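Magazine / Home and Shed / Storage

Search stories, topics, issues

The case for one ugly metal bin

Nov 10, 2022

2,536 shares
3 comments

Ifeanyi Tamuno bought his first metal bin at a clearing sale outside Nendgate and carried it home on his lap in the passenger seat. It was grey, it was heavy and it had a dent in one corner. He put it on the bench in his garage and started throwing things into it. Nine years later it is still there.

Tamuno repairs toys and small household goods for a living, and most of what comes through the door has no obvious place to go. Balls, cups, lids, single skittles, half a tea set. He used to sort everything into labelled plastic tubs from Stolteo. The tubs cracked in the heat, the labels fell off, and he spent more time reading them than fixing anything.

"Now it goes in the bin and I look down," he says. "If I can see it, I know I've got it."

Painted metal has its drawbacks. It's noisy, for a start. A dropped cup can be heard from the kitchen. The paint also goes, first on the slopes and edges where things slide in, then across the bottom. Tamuno has repainted his once and doesn't plan to do it again.

Areeba Rana is fussier. She fits out workrooms and craft spaces through her business, Carden, and has put metal bins into most of them in the past few years. She looks for sloping sides, which let a hand get down to the bottom without scraping the knuckles, and she likes a divider. Two compartments are enough. Any more and people stop using the back ones.

She is also particular about where a bin sits. It should be level with the bench or a little below it, so you aren't lifting things over a high lip all day. If there's a timber top beside it, she leaves a gap wide enough for a cloth, as grit gets down there and marks the wood.

For worn paint, her advice is to decide early. Bare patches can be sanded back, primed and painted with a metal enamel, and the job takes a weekend with drying time. She left one bin too long at a community workroom in Hayat and had rust to deal with by June. If the bin stays indoors and only holds dry things, she says a wipe now and then will do.

Neither of them would put anything delicate in one. Tamuno keeps china on a shelf with a towel under it. Soft balls and sturdy cups can take their chances.

As for price, second-hand is the way to go. Check the seams, run a hand along the rim for burrs, and ignore the colour. It will be scratched by Christmas anyway.
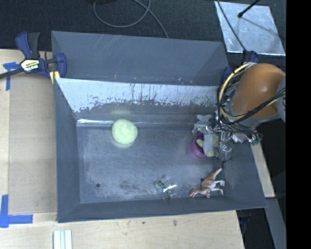 A ball in a grey metal bin, with the coating worn through on the divider.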